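Premgate folding table, white: two months in

I bought the larger Premgate in February to replace a pine table that had gone wobbly at one corner. It came from Hendriks in a flat box, well packed, with the legs already fixed to the top. All I had to do was screw on the feet and tighten the hinges, which took 11 minutes with the key supplied.

The top is matt white. I was worried it would show every mark, and with pencil and newsprint it does. Crumbs are easy to see, so at least they get wiped up. Tea came off with a damp cloth after an hour. Beetroot needed washing-up liquid and a second go. 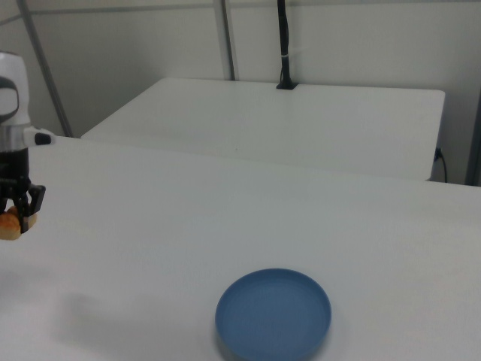
A bread roll at the white table top.

There is very little glare, even with the blind up in the morning. My old table had a varnished finish and I used to have to move round it to read.

Folding it is a one-person job but you need to stand at the long side. The catch is stiff. Hendriks sells a softer one made by Kinetano, and I may order it. The legs lock with a click and have not slipped so far. The feet are hard plastic and squeak on tiles, so I stuck felt on them.

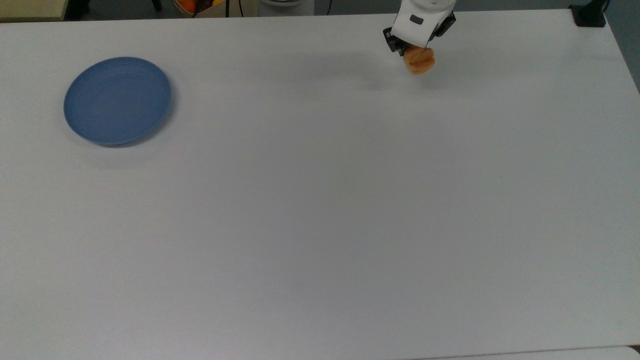 Blue plate on the matt white surface.

I also looked at the Cirkarport, which has a thicker top and a drawer. It was dearer and too heavy for me to carry upstairs.

Good points: easy to clean, steady, quick to put up.
Bad points: stiff catch, noisy feet, no carry handle.

Four stars. I would buy it again, but I'd get the felt pads at the same time.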